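Camitz Fund for Small Makers
Progress report from Jornico Tableware
June 2024

Dear friends at the fund,

Thank you once more for your patience with us over the spring. I know you were hoping to hear from us a little sooner, and I kept putting off writing until the second kiln was in and wired, which took longer than the electrician (a lovely man, but a busy one) had led us to believe. It is in now, it is running, and I am very glad to be able to say so!

When we last wrote, in November, the Grarnel line was three shapes on paper and one rather lumpy test bowl. Since then we have settled on the dinner plate, the soup bowl and the straight-sided mug, all in the same speckled stoneware, and we have fired 300 pieces for testing. The plates gave us the most trouble. They kept lifting in the middle, just enough to rock on a flat table, and we lost 125 of them before we slowed the cooling and made the foot ring a touch wider. The last two firings came out flat, and we are keeping that schedule.

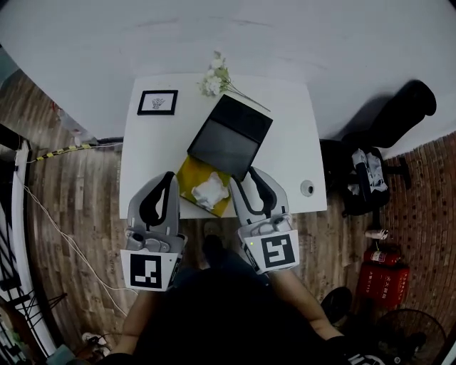 Siiri Saarinen
Production Manager, Jornico Tableware

The glazes are a happier story. The oatmeal and the dark blue both went through the dishwasher trial without any dulling that we could find, and the oatmeal has become everyone's favorite, mine included. The green is still pinholing near the rim. Niilo Laaksonen, our glaze technician, thinks it is going on too thick where the dipping tongs hold the piece, and he is trying a thinner mix with two dips. If that doesn't cure it by the end of summer we would like to launch with two colors and bring the green in later, and I would welcome your thoughts on that.

On the selling side, Laitinen, the kitchen shop we told you about, has placed a first order for 500 mugs, to be delivered in three lots. They asked for a slightly bigger handle, so we cut new molds, and I have to admit they were right about it. Two cafes have samples as well, though neither has ordered yet.

As for the money, the kiln came in on budget and the wiring ran over by 9 percent, which we covered ourselves. The packaging part of the grant hasn't been touched. We are waiting on sample cartons with molded paper inserts, and I'd sooner wait another few weeks than send plates out in boxes that rattle.

Still to do before the next report: finish the green glaze trials, get the first lot of mugs to Laitinen, and train a second person to load and run the new kiln so that it doesn't stand idle whenever Niilo is away. You are welcome to come by the workshop any time, and there will be coffee.

With warm thanks from all of us,
Siiri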